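Preparing and Packing a Snack Box for Residents and Guests

Wasturton Residence Services
Guidance for households and floor coordinators
Last revised 21 March 2019

Overview

This page explains how to assemble a box of individually wrapped snacks for sending by mail, for delivery to another building, or for presentation to a guest. It replaces the short instruction sheet issued in February. The procedure applies to all boxes prepared under the Wasturton welcome program and may be followed by any resident who wishes to send a box privately.

The procedure covers dry, shelf-stable items only. Fresh fruit, chilled desserts and items containing cream must not be packed by this method. Questions about such items should be directed to Magdy Ouazzani at the Kimel Street office.

What you will need

One cardboard box with a lid or closing flaps, clean and free of odor
A selection of individually wrapped snacks
White tissue paper or plain kitchen paper
Packing tape
A pen and one contents card
A clean, flat surface large enough for the box and all of the items

Boxes may be collected from the supply room in the Bouazza building. The standard box is white inside and out and holds up to 2,000 grams. A used box is acceptable provided that it has not held cleaning products, soap or spices. Cardboard keeps such odors for a long time, and cookies take them up even through a sealed wrapper.

Step 1. Prepare the surface

Choose a place where the box can stay open until the work is finished. A table is suitable, as is a made bed with a clean sheet over it. Residents in the smaller rooms often prefer the bed, where there is space to lay the items out side by side. Straighten the sheet before starting, and keep open drinks away from it.

Remove rings and bracelets that could catch on thin film. Wash and dry the hands.

Step 2. Sort the items

Set out everything that is to be packed. Check the date on each wrapper and put aside any item with less than 38 days remaining. Boxes sent through the Wekeck parcel service can be delayed, and the recipient should have reasonable time to enjoy the contents.

Sort what remains into three groups:

Firm items, such as hard candy, wafers in stiff packs and dense bars
Round or tall items, such as small cakes and filled pastries
Light items, such as single cookies in loose wrappers and puffed snacks

Where the recipient has a known allergy, read the ingredients on every wrapper. If a wrapper carries no ingredient list, do not include the item.

Step 3. Check the wrappers

Hold each item by its sealed edge and press the wrapper gently with a fingertip. A sound wrapper gives a little and returns to its shape. A wrapper that goes flat under light pressure may have a split seam – such items should be eaten at home or discarded.

Do not try to repair a split wrapper with tape.

Step 4. Clean the box

Open the box fully and turn it upside down over a waste bin. Wipe the base and walls with dry kitchen paper, paying attention to the corners. If crumbs appear during packing, lift out the items near them, wipe the base again and inspect those items before returning them. Loose crumbs attract insects and give the recipient a poor first impression, even when every wrapper is sound.

Step 5. Pack the box

Single cookies call for more care than any other item in the box. The wrapper is usually larger than the cookie, and the cookie can slide against the seals and chip. Lower each one into place by hand or with a gripping tool, applying light and even pressure from both sides, and do not drop it from above the walls. A ring-shaped cookie, such as the reddish one held over the white box here in its translucent wrapper, has a hole at the center and should not carry weight. The cylindrical item with the gold-patterned band, lying in the box under it, is of the kind that belongs on the base, with a cookie placed beside it or on top of it.
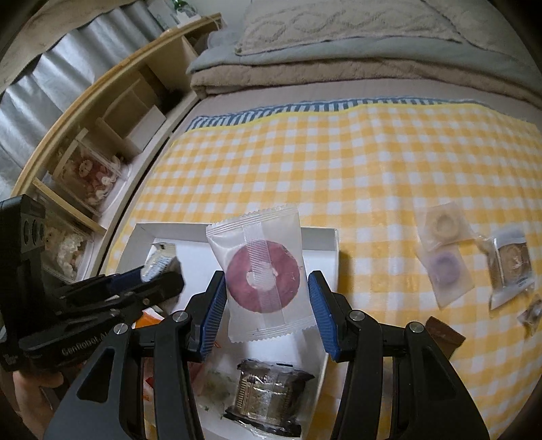
Continue in the following order:

Place the firm items flat along the walls.
Stand the round and tall items in the middle, with their decorated sides facing up or outward.
Fill narrow gaps with folded tissue paper.
Lay the light items on top in a single layer.
Cover the top layer with one sheet of tissue paper.

The lid must close without pressure. If it does not, remove an item. Where several items share a color, spread them across the box so that the top layer has some variety.

Step 6. Weigh and close

Weigh the box before sealing it. Scales are available in the supply room. A box for internal delivery should have at least 200 grams to spare under the limit, so that the coordinator may add a building map and a key envelope.

Write the contents on the card, place it on the tissue paper and close the lid. Apply one strip of tape along the center seam and one across each end. Do not tape over the area reserved for the address label.

Step 7. Storage before collection

Keep the closed box in a cool, dry room, away from radiators and direct sunlight. Chocolate coatings become dull at warm temperatures, and soft pastries may stick to their film. No more than three boxes may be stacked – the lowest will otherwise begin to bow at the sides.

Boxes for the welcome program are to be left on the marked shelf in the Bouazza building. Private boxes should be taken directly to the Wekeck counter by the sender.

Common difficulties

The items move when the box is tilted. Add tissue paper at the sides first, then at the top. Newspaper is not suitable, as the ink may mark light-colored wrappers.

A round cake tips over. Place a firm item on either side of it, or lay it down with a fold of tissue paper under the film.

The box is only half full. Request the smaller size from the supply room. A large quantity of filler adds bulk and protects the contents poorly.

The tape lifts from the cardboard. Wipe the surface with a dry cloth and apply a new strip, pressing from the middle toward the ends.

Further assistance

Floor coordinators may request a short demonstration from Theerawat Sitthichai, who maintains this guidance. Requests for additional boxes and contents cards should be made in writing to the Kimel Street office.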